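Back from Kondby, and what I'd tell you before you apply
2013-08-25

So I'm home, the suitcase is still in the hall with most of my clothes in it, and I've slept for the best part of a day. A few of you asked me to write up the summer school when I got back, so I'm doing it now before term swallows me.

For anyone who missed my moaning in the spring, it was a residential course on clinical trial statistics for people who never meant to end up doing statistics. I'm in the third year of a PhD on wound healing. I can run a gel in my sleep, but show me a survival curve and I go a bit quiet. My supervisor had been dropping hints for months, then stopped hinting and just forwarded me the form.

The application itself was fine. One page on your project, one on why you want to come, a letter from your supervisor, and a CV. I spent far too long on the first page and bashed out the second in an evening, and when I asked one of the tutors over dinner what they'd looked at, she said the second! They already know you've got a project. They want to know what you're stuck on. Mine said, more or less, "I have a dataset of 2,346 wound measurements and I am frightened of it", and she remembered it.

Money, as that's what everyone wants to know. The fee was 1,069 euros with the room and all meals except one. I got a travel grant from the Gescombe fund at my university, which hardly anybody in my department applies for. Ask your graduate office. The form is short and they pay you back quickly, though you do have to keep every single train ticket, and I lost one, so that's my own fault.

There was an online part first, which you could do whenever you liked over the month before. I left nearly all of it to the last weekend. Don't do that. The videos are good but the exercises take ages if your software's out of date, and mine was so far out of date that it wouldn't open the practice files at all. I ended up ringing Onyekachi Jibrin, who shared my office until last year, and he talked me through the whole install while making his tea. I could hear the onions going.

Then the week itself. Kondby is tiny, with a harbour and a bakery and a great deal of wind. Mornings were lectures, afternoons we were in groups working through a real trial with the names taken off. Our group got one with 2,000 patients and a horrible amount of missing data, and we argued about what to do with it from lunch until supper for two days running. I loved it. I've never been in a room where everybody wanted to argue about missing data before (my flatmates certainly don't).

The best session by miles was Babatunde Ajayi's on sample size. He made us each write down the number of patients we thought we'd need for a made-up study before doing any sums, then stuck all the answers up on the wall. Mine was hopeless. I was out by so much that he asked, very kindly, if I'd left off a nought. I've come home and redone the calculation for my next experiment and the news isn't great, but I'd much sooner know in August than halfway through.

Not everything worked. The careers evening was three people from industry telling us to network, and the session on Zitora (it's a package for running trial databases) was a sales talk with slides so small I gave up and ate biscuits. I also think they should put the ethics lecture earlier in the week. By the time we got to it half the group had one eye on the ferry timetable.

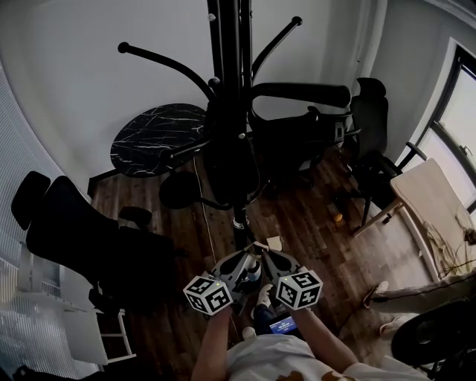
The presentations on the last day were less scary than I'd built them up to be. You get ten minutes as a group and then questions, and the questions were proper ones. Somebody asked why we'd dropped a whole hospital from the analysis and I was the one who had to answer, and I did, and it even made sense! Abubakar from our group did the graphs and they were lovely.

If you're thinking of going next year, the call opens in September and it fills up. Go in your second or third year if you can, once you've got some data of your own to worry over. Take a jumper, take a plug adaptor, and do the online part early. I've still got my notes from the missing data sessions, and I'll type those up once I've found the other notebook, which I think is in the suitcase.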